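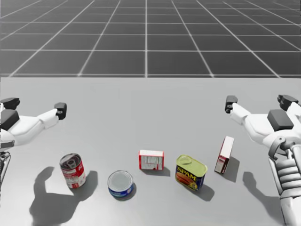
## 3. タンクに水を入れて、ひと晩ならす

前の章で本体の組み立てと鉢の並べ方までお済みになった方は、ここからが水の出番です。Skollierの自動水やり器「Tendside」は、留守のあいだ鉢植えの面倒をみるための道具ですが、初めてお使いになるときだけは、ひと晩ほど付き合ってやる必要があります。お出かけの前日の夜に慌てて箱を開けるのではなく、できれば二、三日前、お茶でも淹れてゆっくり始めてください。

用意していただくもの:

- 本体とタンク(組み立て済みのもの)
- 給水チューブ 12本
- 素焼きの給水コーン(お使いになる鉢の数だけ)
- バケツか洗面器
- 古いタオル 1枚
- 先の細い棒(割り箸で十分です)

### 3.1 給水コーンを水に浸す

1. バケツに常温の水を張り、給水コーンをすべて沈めます。最初のうちは細かい泡がぷつぷつと上がってきますが、素焼きの中の空気が抜けているところですので、そのまま眺めていてください(なかなか楽しいものです)。
2. 泡が出なくなるまで待ちます。たいていは一時間もあれば落ち着きますが、冬場は少し長くかかります。
3. コーンの中まで水が満ちた状態で、水中でキャップを締めます。水から上げてから締めると上のほうに空気が残ってしまい、あとで水が来ない原因になります。
4. 締め終わったコーンは、すぐに使わない場合、バケツに入れたままにしておきます。

> **ご注意** 洗剤や漂白剤でコーンを洗わないでください。素焼きに染み込んだ成分は、すすいだだけでは抜けません。汚れが気になるときは、やわらかい歯ブラシと水だけでこすります。

### 3.2 タンクに水を入れる

1. タンクの蓋を反時計回りに回して外します。新品のうちはパッキンが固く、びっくりするほど回らないことがありますので、乾いたタオルを当てて回してみてください。
2. 底のフィルターが正しい向きで入っているか確かめます。網目の細かい面が下です。
3. 水道水を「MAX」の線まで注ぎます。標準タンクは1,637mL入ります。
4. 蓋を閉め、通気口のゴム栓を抜きます。輸送用の栓ですから、以後は使いません。引き出しの奥にでもしまっておいてください。

小型のAmatoタンクをお使いの場合は、手順3の容量が667mLになります。線の位置も違い、蓋のすぐ下ではなく、肩のくびれたところにあります。ここを見落として蓋のぎりぎりまで注いでしまったというお便りをよくいただきますが、あふれても壊れはしません。外側を拭いて、余分な水を捨てていただければそれで結構です。

> **メモ** 井戸水や、浄水器を通した水もお使いいただけます。硬度の高い地域では、コーンの表面に白い粉のようなものが浮いてくることがあります。水に含まれるミネラルですので、植物に害はありません。お手入れは第6章をご覧ください。

液体肥料をタンクに混ぜたい、というご相談もよくあります。お気持ちはよくわかるのですが、どうかお控えください。チューブの内側に藻がつきやすくなりますし、鉢ごとに吸う水の量が違いますから、肥料の効き方もばらばらになってしまいます。肥料はお出かけの前に、いつもどおり鉢の土へ直接やっていただくのがいちばんです。

### 3.3 チューブをつなぐ

1. タンク下部の差し込み口に、チューブを「カチッ」と手ごたえがあるまで押し込みます。
2. 使わない差し込み口には、付属の盲栓をはめます。
3. タンクを鉢より少し低い位置に置きます。コーンの先がタンクの水面より上に来るのが目安です。
4. チューブの反対側の端から軽く吸うか、付属のスポイトで引いて、水を先端まで呼び込みます。
5. 水が来たら、空気を入れないように手早くコーンのキャップへ差し込みます。

手順5は、最初の一本がどうしてもうまくいきません。この説明書を書いているわたしたちも、いまだに一本目は必ず床を濡らします。タオルを敷いておいてくださいと申し上げたのは、このためです。二本目からはこつがつかめますので、気を楽にしてお試しください。

> **警告** タンクを鉢より高い位置に置かないでください。サイフォンの働きで水が流れ続け、タンクが空になるまで止まらないことがあります。階下のあるお住まいでは特にお気をつけください。

### 3.4 コーンを土に挿す

1. 鉢の土に、あらかじめたっぷりと水をやります。
2. 割り箸で、茎から指2本分ほど離れたところに下穴をあけます。
3. コーンをまっすぐ挿し、まわりの土を指で軽く寄せます。土とのあいだに隙間があると、水がうまく移りません。
4. チューブが折れていないか、鉢の縁で潰れていないかを、端から端まで指でなぞって確かめます。

根がぎっしり回っている鉢では、下穴が途中で止まってしまうことがあります。無理に押し込むとコーンの先が欠けますので、場所をずらしてください。それでも入らないようでしたら、その鉢はそろそろ植え替えの時期かもしれません。

多肉植物やサボテンには、Tendsideはあまり向いていません。一週間や二週間のお留守でしたら、何もせずに置いておくほうが機嫌よく過ごしてくれます。反対に、シダやスパティフィラムのような水の好きな植物は、大きめの鉢ならコーンを2本挿していただいてもかまいません。

### 3.5 ひと晩おいて確かめる

1. タンクの水面の位置に、マスキングテープで印をつけます。
2. そのままひと晩おきます。
3. 翌朝、次の表と見比べます。

| 翌朝のようす | 考えられること | していただくこと |
|---|---|---|
| 水面がわずかに下がっている | 正常です | そのままお使いください |
| 水面がまったく変わらない | 土が十分湿っている、またはチューブに空気がある | もう一日待ち、変わらなければ3.3の手順4からやり直す |
| タンクがほとんど空になっている | タンクの位置が高い、またはコーンのひび | 置き場所を直し、コーンを点検する |
| 受け皿に水がたまっている | キャップのゆるみ | キャップを締め直す |

水の減り方は、季節や日当たりでずいぶん変わります。真夏の窓辺と、11月の北向きの部屋とでは、同じ鉢でもまるで別の植物のような飲みっぷりの違いです。初めての夏にお使いになるときは、一日にどれだけ減ったかを書き留めておかれると、次のご旅行のときにきっと役に立ちます。巻末に記入欄を設けてありますので、どうぞご自由にお使いください。

### 延長タンクHalskaをお使いの方へ

Halskaは、標準タンクの横につないで留守の日数を延ばすための別売り品です。3.2までを標準タンクだけで済ませ、ひと晩の確認が終わってからおつなぎください。先につないでしまうと、どちらのタンクで不具合が起きているのか見分けにくくなります。連結用の太いチューブは、本体裏側の丸い口に差します。鉢用の細い口には入りませんので、入らないときは力を加えず、場所をもう一度お確かめください。

つないだあとは、二つのタンクを同じ高さに置きます。片方だけ雑誌の上に載っている、といった小さな段差でも水面がずれてしまいます。

部品の欠品や破損がありましたら、お客様相談係のZubaida Miraniまでお知らせください。コーンの欠けは、写真を一枚添えていただけるとお話が早く済みます。保証書の番号がお手元にない場合は、タンク底面のシールに印字された番号でも承ります。

(第3章 改訂:2024年7月2日 文:Lucrezia Messina)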